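Sorting Out the Photo Mess on Your PC

5/3/19

Normunds Paulauskas keeps his pictures the way most of us do. Some are on the phone, some are on an old laptop, and a good number sit in a folder called New Folder (2) that he made one December and never renamed. When he wanted a photo of his daughter's school play last winter, he spent an evening opening files one at a time. He found it in his email.

He has since moved everything to one computer and tried two free programs to put it in order. The first was Nimon, which scans a drive and groups pictures by the date stored inside each file. The second was Randano, a duplicate finder. Neither is pretty, and both do the job they say they do.

Nimon is the one to start with. Point it at a folder and it builds a new set of folders by year and month. It copies files by default and leaves the originals alone, so you need enough free space for a second set. You can switch to moving them in the settings, under a tab labeled Transfer. Paulauskas left it on copy and deleted the old folders a week later, after he had looked through the new ones.

Dates are the weak spot. Pictures sent through chat apps often lose the date the camera gave them, and Nimon files these under the day they were saved. Scanned prints have the same trouble. You can select a batch and type in a new date by hand, which is slow but only has to be done once. 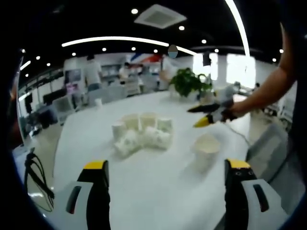
White paper cups, upright and crushed, on a round table.

Once the folders are in place, run the duplicate finder. Randano compares the contents of the files, so it will catch the same picture saved under two names. It also has a "similar" mode for near matches — five shots of the same birthday cake, for instance. Go easy with that one. At the highest setting it marked seven different beach pictures as the same photo, and one click would have sent six of them to the trash.

Naming is a matter of taste. Paulauskas adds a word or two after the month, such as "camping" or "Haworth visit," and leaves the file names as they came. Tags are an option too, though not every program can read the ones another program wrote.

The last step is a backup. He copies the whole folder to an external drive and keeps that at his brother's place in Bravlow. Online storage works as well, if your connection can handle the first upload. His took most of a weekend, with the computer set not to go to sleep.

Both programs run on Windows 7 and later. Nimon needs a restart after it installs, and Randano can run straight from a USB stick.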